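Test log, January, morning session

Third day with the Plerkholm two-arm kit on evaluation. The loan runs to the end of the month, and Wulleck want a written opinion before then, so I am keeping notes as I go.

Started at 7:30. Homing took both arms through without a fault. Yesterday's drift on the left wrist did not come back after I reloaded the offsets, but I have not found the cause and it stays on the list. Set the gripper force to 11 N for the box work. The manual suggests more for rigid parts, but the lids have a clear window and I would like to keep them flat.

Left arm has the box, right arm open and waiting, case on the table between them. 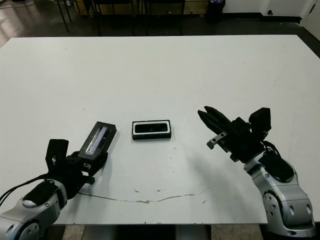
Does the kit need a safety fence at this speed? The supplier's position is that it depends on the site's own risk assessment, and the kit ships with a speed limit that only an admin login can raise.

Ran the handling routine 75 times before lunch. Three faults, all logged as grip timeout on the left side. Two cleared from the pendant. The third needed a full restart of the Tostava controller, and that cost me most of a coffee. The error text is the same in all three cases, so the log is not much use for telling them apart. Have asked support for the verbose build.

Cycle time is fine. Cable routing is less fine – the loops near the wrist need checking at full rotation, and the clips supplied are too stiff to move by hand.
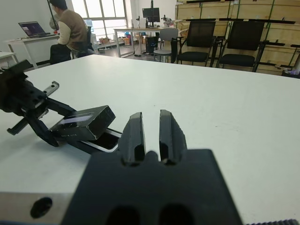 Notes by the evaluation engineer, Caputo test bench

Wrist view is good enough to judge finger alignment. I would still pay for the better lens if Plerkholm sold it separately.

Service plan: the quote covers 2000 operating hours, then a paid inspection. Finger pads are counted as wear parts and excluded. Need the pad price in writing.

Tomorrow: repeat the run with the right arm leading, same force, same speed. Order softer clips.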